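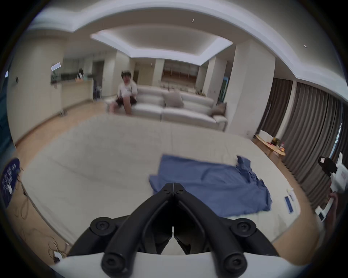 The woman who runs the wash-and-fold in Holtville answers the phone with a T-shirt in her other hand. I know this because she told me, and also because she kept putting the phone down to deal with it. We'd planned on a quick chat one Monday morning before she opened, and I ended up driving over there and staying until lunch!

She started out working the counter for somebody else, over in Cleltwood, and bought her own place when the old owner moved away. It was a dry cleaner's then, with a bell on the door and a carpet she still gets mad about. "I pulled up that carpet myself," she said. "Took me all weekend and I found 86 safety pins. I counted. I was angry and I wanted a number."

I wanted to know what people get wrong at home (me, mostly). She didn't even let me finish the question. "Soap. Everybody uses too much soap. You bring me a towel that feels like cardboard and I'll run it twice with nothing in there at all, and you'll see suds."

And fabric softener on towels? She made a face. "Don't. Just don't."

She isn't fussy about sorting, which made me feel better about my own life. Darks, lights, and anything you'd cry over – that's her system. New jeans go in alone the first couple of times. Sheets don't go in with anything, because they eat socks.

I asked about folding and she got quieter, like I'd asked about religion. Her mother folded shirts in thirds and her aunt in Alholm folded them in half, and there were words about it at Thanksgiving. She does thirds. The high school kids who work for her in the summer can do it however they like as long as the pile stands up.

The best week she ever had was when the Hayashi hotel had its laundry room flood. "They called at six in the morning and said they had 354 sheets, could I take them. I said sure. Then I hung up and said a bad word." She got them all back by Friday, with her brother driving and the neighbor's kids matching pillowcases out on the sidewalk.

Does she do her own laundry there? She laughed for a good while. "It's in a basket in my hallway. It's been there since April."

She's open seven to seven, closed Sundays, and she'd like you to check your pockets.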